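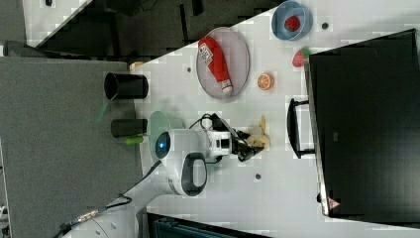
Date labels on packaged bread should state the day of baking. The current practice in Flastanville, where most loaves carry only a "best by" date, gives the buyer the producer's estimate and withholds the one fact from which it was derived.

The estimate varies more than buyers assume. Two bakeries using similar flour and similar ovens can set limits days apart, depending on preservative level, bag film and how cautious the person setting the limit happens to be. Last January I wrote down the labels on 113 loaves in the Pullero and Bolusa stores. Only 15 gave a baking date in plain form. Another 80 used a production code that a shopper can't read without a key, and the rest had the "best by" date alone.

Fletcher Whitcombe, in his column for the county grocers' newsletter, argues that a second date would confuse people and increase waste, as shoppers would reach past older loaves. The first claim is weak. Egg cartons often carry two dates and are bought without difficulty. The second has some merit. Shoppers already reach to the back of the shelf, however, and a store that marks down bread on its second day can move older stock with the date in full view. The Gunawan bakery has done so for 2 years and still sells out of rye by closing.

Cost is a minor objection. The code is printed on the bag or clip at the time of packing, and the same printer can produce a month and a day. What changes is the character string.

I would exempt frozen loaves, for which the baking date says little about condition at sale. For those, the thaw date should be printed instead, and the store should be the party responsible for it.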